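Dobos Photographers' Association
Members' update, October. This is a thread in 14 parts. It concerns the new scheme for accrediting studios, which replaces the one in use from 2022. Please read to the end before sending questions to the office.

1/14
The Association has for some years assessed individual members. From this month it will also assess studios as places of business. A member may hold a personal award without a studio award, and a studio may be accredited whether or not every photographer in it holds a personal award.

2/14
The change follows the review of our earlier studio listing. That listing asked for a signed form and a copy of an insurance certificate, and nothing more. Members told us, in fairly strong terms, that clients took it for a mark of quality when it had never been meant as one. The listing closed at the end of September and the badge that went with it should now be taken off websites, price lists and shop windows.

3/14
Who may apply. Any studio with a fixed address that is open to clients, including a converted garage or a room in a private home. Photographers who work only on location are not covered at present. A separate paper on location work is being written and will be put to members in the spring – we know that wedding photographers in particular have been waiting for it.

4/14
What is assessed. There are 7 sections in the handbook: access and safety, equipment and electrics, contracts, pricing, handling of clients' files, complaints, and finished work. Each is marked on its own. A studio must pass every section, and a high mark in one cannot make up for a low mark in another.

5/14
Access and safety. The assessor will look at entrances, steps, floor coverings, heating, the storage of stands and backdrops, and the arrangements for children. Studios that photograph babies must show written working practice for posing, room temperature and hand hygiene, and must name the person on the premises who is responsible for it. A certificate from a short course does not replace the written practice.

6/14
Equipment and electrics. Portable equipment should have been checked by a competent person, and the record of that check should be kept on the premises. Spare lamps, cables and batteries are included. Rented equipment is the studio's responsibility for as long as it is in the building.
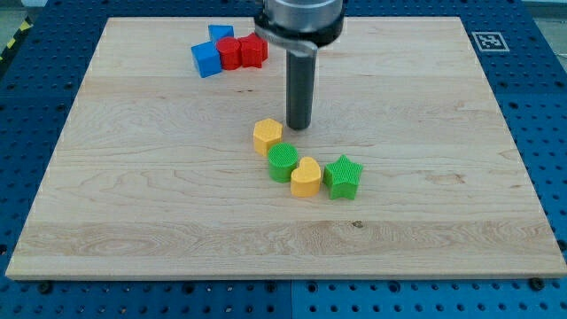 7/14
Contracts and pricing
These two sections caused the most difficulty in the trial. Several studios had sound contracts which did not agree with the prices shown on their own websites. Assessors will compare the two. Where a session fee does not include prints or files, the contract must say so on its first page, in type no smaller than the rest.

Deposits may be kept when a client cancels, provided that the terms were given in writing before payment. "Non-refundable" as a single word on an invoice will not be accepted as terms.

8/14
Clients' files
Each studio must state how long it keeps original files and what happens to them afterwards. The Association does not lay down a period. It asks only that the period be written down, told to the client, and kept to.

Two copies in separate places are required while a job is open. A second drive on the same desk does not count as a separate place. Studios using the Trokier gallery service may rely on it for one of the two copies, as long as full-size originals are uploaded and not the reduced versions which the service creates for viewing.

9/14
Finished work
Panels will consist of complete jobs and not of single selected pictures. Applicants submit three jobs from the past year, each as delivered to the client, with the client's written consent. Assessors will look for steady exposure and colour from first picture to last, sensible editing, and delivery of what the contract promised.

Prints are preferred. If files are sent, they must be sRGB and must carry no watermark. Please do not add a title sheet, a border or music.

10/14
The assessment visit
Visits last half a day and begin at 9.30 am unless another time is agreed. The studio need not close, but the owner must be present throughout. Assessors will not attend a live session unless the client has agreed beforehand, and they will take no photographs of clients.

The assessor does not give a result on the day. We ask members not to press for one. The report is read by a second assessor who has not seen the studio, and the result is sent by letter within four weeks.

11/14
Fees
The fee is £630 for a studio with one or two photographers. Larger studios should write to the office for a quotation. It covers the visit, both readings of the report and the first year's entry in the directory. Travel is included for addresses on the mainland.

A resit of a single section costs £95 and may be taken at any time in the following year. No second visit is needed for contracts, pricing, files or complaints, all of which can be examined by post or email. Resits in the other sections will be arranged with the original assessor where possible.

12/14
Appeals
A studio that disagrees with its result may appeal in writing. Appeals on the finished work section are heard by a fresh panel, which sees the three jobs without the first panel's marks. Appeals on the remaining sections are decided on the papers. The cost of an appeal is returned in full if it succeeds.

We would add a word on public comment. Members are free to discuss the scheme, and criticism of it is welcome here or elsewhere. Individual assessors should not be named in posts or tagged in them. Complaints about conduct during a visit go to the office, which will answer every one.

13/14
Use of the mark
Accredited studios will receive a new mark in two colours, with a plain black version for invoices. It belongs to the studio at the address assessed. It does not move with a photographer who leaves, and a studio that changes premises must tell us within a month. A shortened visit will then be arranged, covering access, safety and electrics only.

The mark may not be placed on individual pictures or used in competition entries. Studios within the Faller building, where several businesses share a reception and a changing room, should apply one by one. The shared areas will be assessed once and the findings carried across to each report – there is no extra charge for this.

14/14
How to apply
The handbook and application form are in the members' area under "Studios". Forms may be typed or written by hand. Please send copies of documents and keep the originals. Places for the first round of visits are limited, and applications will be taken in the order in which complete forms arrive. A form without proof of insurance is treated as incomplete.

An open evening on the scheme will be held at Trarnora House at 7 pm towards the end of October. Two assessors will be there to answer questions about the handbook, though they cannot look at portfolios or give a view on a particular studio. Entry is free to members and there is step-free access from the car park. Booking is through the members' area.

Added after the thread was posted:
Several members have asked whether personal awards are affected. They are not. Existing letters after the name stand as before, and the timetable for personal panels is unchanged.

Added after the thread was posted:
We have also been asked about the old badge on printed stock. Albums, boxes and folders already printed may be used until they run out. New orders should leave it off, and online uses should be removed by the end of the month.

Questions may be left under this thread or sent to the office. Replies here are read on weekday mornings, and questions which touch on a member's own business are best sent by email.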